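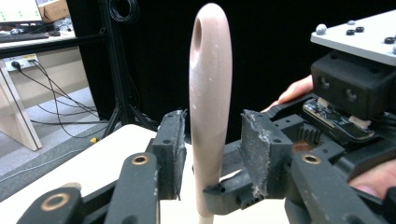 Länglicher Gegenstand mit abgerundetem oberem Ende und ovaler Öffnung

Drillero (Theaterstück)

Drillero ist ein Schauspiel in zwei Akten von Tolera Nigatu, das im Jahr 2000 am kleinen Stadttheater von Starnedham uraufgeführt wurde. Es erzählt von drei Geschwistern, die nach dem Tod der Mutter in deren Haus zurückkehren und dort einige Nächte lang zu klären versuchen, wer von ihnen bleiben und den Vater pflegen soll. Das Stück gehört zu jenen leisen Familiendramen, die beim Lesen beinahe ereignislos wirken und auf der Bühne, wenn sie gut besetzt sind, eine erstaunliche Wärme entwickeln. Bekannt wurde es vor allem durch die spätere Inszenierung von Zineb Mansour in Graltthorpe.

Titel

Drillero ist im Stück der Name eines Kartenspiels, das die Familie Gebru seit Generationen an ihrem Küchentisch spielt und dessen Regeln dem Publikum niemals vollständig erklärt werden. Man erfährt immerhin, dass es sich nur zu viert spielen lässt, dass die jüngste Person am Tisch beginnt und dass man eine Karte, die man einmal abgelehnt hat, für den Rest der Partie nicht mehr annehmen darf. Viele Zuschauerinnen und Zuschauer haben nach der Vorstellung im Foyer versucht, sich den Rest zusammenzureimen, und in Starnedham lag zeitweise ein Heft aus, in das man eigene Regelvorschläge eintragen durfte. Nigatu hat sich zu keinem davon geäußert.

Handlung

Erster Akt

Das Stück beginnt kurz nach der Beerdigung, an einem Abend im September. Hanna, die Älteste, hat den Haushalt bereits in die Hand genommen und verteilt Suppe, die niemand essen möchte. Ihr Bruder Elias ist mit dem letzten Bus gekommen und spricht ausgiebig über die Fahrt, über die Umleitung und über einen Mitreisenden mit einem Cello, nur über die Mutter spricht er nicht. Die jüngste Schwester, Selma, sitzt auf der Treppe und antwortet einsilbig. Der Vater, von allen nur »der alte Gebru« genannt, hält die Versammlung für einen gewöhnlichen Besuch und fragt mehrmals, wann seine Frau vom Einkaufen zurückkomme.

Um die Stille zu überbrücken, schlägt Elias eine Partie Drillero vor. Nun sitzen wieder vier am Tisch, doch den Platz der Mutter hat der Vater eingenommen, der früher nie mitgespielt hat – und er gewinnt. Während der Partie kommen die ersten alten Kränkungen zur Sprache, zunächst als Neckerei, dann deutlich schärfer. Der Akt endet damit, dass Hanna die Karten einsammelt und feststellt, dass eine fehlt.

Zweiter Akt

Der zweite Akt spielt in der Nacht vor der Abreise. Die Geschwister suchen im ganzen Haus nach der verschwundenen Karte und stoßen dabei auf Briefe, aus denen hervorgeht, dass die Mutter schon seit Jahren von der Krankheit ihres Mannes wusste und die Kinder davor schützen wollte. Elias ist darüber wütend, Selma eher erleichtert, während Hanna nach einigem Zögern zugibt, eingeweiht gewesen zu sein. In der längsten Szene des Stücks, einem Gespräch der beiden Schwestern beim Abwasch, erklärt Selma schließlich, dass sie bleiben werde. Ob ihr Angebot angenommen wird, lässt der Text offen. Im letzten Bild sitzt der Vater allein am Tisch und teilt Karten für vier Personen aus.

Figuren

Hanna Gebru, die älteste Tochter, praktisch veranlagt und ungeduldig
Elias Gebru, der Sohn, redselig, vermeidet jedes ernste Gespräch
Selma Gebru, die jüngste Tochter, zu Beginn beinahe stumm
Der alte Gebru, ihr Vater
Eine Nachbarin, die nur im ersten Akt auftritt und einen Kuchen bringt

Die Nachbarin ist mit sieben Sätzen die kleinste Rolle, aber bei Schauspielerinnen durchaus beliebt. Ihr Auftritt liegt genau zwischen dem ersten Streit und der Kartenpartie und bringt in fast jeder Aufführung den ersten großen Lacher des Abends.

Entstehung

Nigatu schrieb eine erste Fassung als Hörspiel, in der die Mutter noch lebte und über das Telefon zugeschaltet war. Nach einer Leseprobe strich er diese Stimme vollständig und verlegte einen Teil ihres Textes in die Briefe des zweiten Akts. Wer die beiden Fassungen nebeneinander liest, wird manche Wendung wiedererkennen, besonders die umständlichen und sehr liebevollen Grußformeln. Auch der Vater hatte ursprünglich weit mehr zu sagen. In der gedruckten Ausgabe umfasst seine Rolle kaum mehr als einige Fragen, die er in wechselnder Betonung wiederholt, und gerade diese Sparsamkeit gilt heute als eine der Stärken des Textes.

Aufführungen

Die Uraufführung in Starnedham fand vor kleinem Publikum statt. Gespielt wurde in einem nahezu naturalistischen Bühnenbild mit Küchenzeile, Treppe und einem Fenster zum Hof, und die Suppe des ersten Akts wurde jeden Abend frisch gekocht, was man bis in die hinteren Reihen roch. Die örtliche Presse lobte das Ensemble, fand den zweiten Akt allerdings zu lang.

Zineb Mansour ging in Graltthorpe einen anderen Weg. Sie ließ die Küche bis auf Tisch und Stühle verschwinden und setzte das Publikum an drei Seiten um die Spielfläche, so nah, dass man den Spielenden in die Karten schauen konnte. Die Abwaschszene wurde ohne Wasser und ohne Geschirr gespielt, nur mit zwei Handtüchern, und dauerte dennoch länger als in jeder früheren Einrichtung. Mansour hatte außerdem die Idee, Hanna und Selma von den beiden Darstellerinnen im Wechsel spielen zu lassen, sodass sich ein zweiter Besuch lohnte. Die Produktion blieb für rund 30 Vorstellungen auf dem Spielplan und wurde anschließend von mehreren freien Gruppen als Vorbild genommen.

Bei Amateurbühnen ist das Stück wegen der kleinen Besetzung und des geringen technischen Aufwands bis heute gern gesehen. Die Rolle des Elias wird dort gelegentlich mit einer Frau besetzt, wogegen der Autor keine Einwände erhob.

Themen und Rezeption

Im Mittelpunkt steht die Frage, was Kinder ihren Eltern schulden und wie ungleich sich diese Schuld unter Geschwistern verteilt. Nigatu ergreift dabei für keine der Figuren Partei. Hanna, die beim Lesen zunächst herrisch erscheint, gewinnt im zweiten Akt viel Sympathie zurück, und selbst Elias bekommt mit seinem Monolog über die nächtlichen Telefonate, zu denen er nie den Mut fand, einen Augenblick, in dem man ihm vieles verzeiht.

Kritisch angemerkt wurde, dass die Entdeckung der Briefe ein recht bequemer Kunstgriff sei. Andere Stimmen verwiesen darauf, dass der Inhalt der Briefe den Konflikt ja keineswegs löst. Umstritten ist ferner der Verbleib der fehlenden Karte: In Starnedham zog der Vater sie im Schlussbild aus dem Ärmel, in Graltthorpe tauchte sie nicht wieder auf. Der Text enthält dazu keine Regieanweisung.

Siehe auch

Kammerspiel
Familiendrama
Zweiakter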